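From the Seed Shelf: Peppers, Patience and the May Swap

Well, the seedlings have finally gone out, and if you walked past the allotment gardens any evening this past week you will have seen half the neighborhood bent double with trowels in hand. It does my heart good every year. I know I say so in every newsletter, and I intend to go on saying so for as long as you keep letting me write this column.

I want to talk about sweet peppers this month, mostly because they are what people stop me on the street to ask about. Tomatoes look after themselves, more or less, and beans will grow in a gutter if you let them. Peppers are slower and sulkier. They take their time coming up, then they sit at two leaves for what feels like half the spring, and then you move them outdoors on the first warm afternoon and they sulk all over again. If yours look a little yellow and sorry for themselves right now, please don't pull them up! Give them another two weeks, keep the slugs off, and go easy on the watering can.

The question I hear most is about color. Every year somebody tells me their plant is "the wrong kind" and came up green when the packet promised orange. Nearly always the plant is fine and the gardener has picked too soon. A green bell pepper is an unripe bell pepper for most of the varieties we grow here, and it will turn yellow, orange or red depending on what you planted, if you can bear to leave it on the plant. That can mean another two or three weeks after it has reached full size, with you looking at it every morning and the squirrels looking at it too. I have lost that contest more than once.

Faisal Malik over on the east row has the right idea, I think. He grows double what he needs and picks half of them green for frying with onions and eggs, and he leaves the other half alone until well into September. Picking some early also takes the load off the plant, so the ones he leaves have more to draw on. He brought a bag of them by last fall and we had them stuffed with rice and lamb, and I am still thinking about that supper. He has promised to write the recipe down. Faisal, if you are reading this, it has been eight months.
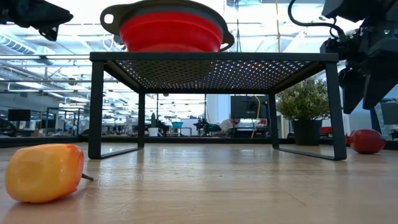
A yellow-orange bell pepper: the color worth waiting for.

As for choosing what to sow, the packets can be confusing and the names don't always help. I have had good luck with Halonen, a blocky orange sort that doesn't mind our cool nights, and Tariq Tanoli swears by Isodus, a longer, thinner-walled yellow that ripens earlier but won't hold up to stuffing. We have been going back and forth about it for years now. He says a pepper with thick walls takes forever and I say a pepper with thin walls is a chili that lost its nerve, and there the matter rests until next year. Both are on the seed shelf at the front of the library, in the second drawer down, along with a handful of older kinds that people have saved themselves and labeled in pencil.

Speaking of the shelf, we lent out 415 packets between January and the end of April, which is up from 275 over the same months last year. I had to go back and check my own arithmetic. A good many of those went to people who had never gardened before, and I want to say to all of you that you are very welcome and that your first year is allowed to be a mess. Mine was. I planted an entire row of what I believed were carrots and tended them with great devotion until a kind neighbor told me they were ragweed.

If you borrowed seed, we do ask that you try to bring a little back in the fall. It doesn't have to be much – a pinch in an envelope with the name and the year written on it is plenty. Peppers are one of the easier ones to save from, with one warning. They cross with each other quite happily when the bees get involved, so if you grew a sweet one next to a hot one, the seed may give somebody a surprise. Slip a bit of old net curtain over one plant while it is in flower, give it a gentle shake now and then so it sets fruit, and save from that one. Let the fruit ripen all the way, scrape the seeds onto a plate, and let them dry somewhere airy until they snap when you bend them. A windowsill in full sun is too hot. I use the top of the refrigerator.

The swap itself will be held later this month in the room behind the library, starting at 10 in the morning and running until we are out of plants or out of coffee. We have 14 tables promised. Bring anything with roots on it, bring your spare pots, and bring a label for each plant, as last year I took home three mystery squash and they took over the path. Children are welcome and there will be a sunflower pot for each of them to take away. If you have nothing to swap, come anyway and take something, and pay it back whenever you have more than you need.

One last small thing. The hose by the north gate is leaking again at the joint, so please turn it off at the wall when you are finished and hang it back up on its hook. A new fitting is on order. And if anybody has found a green-handled trowel with a chip in the blade, it is mine, and I would dearly love to have it back.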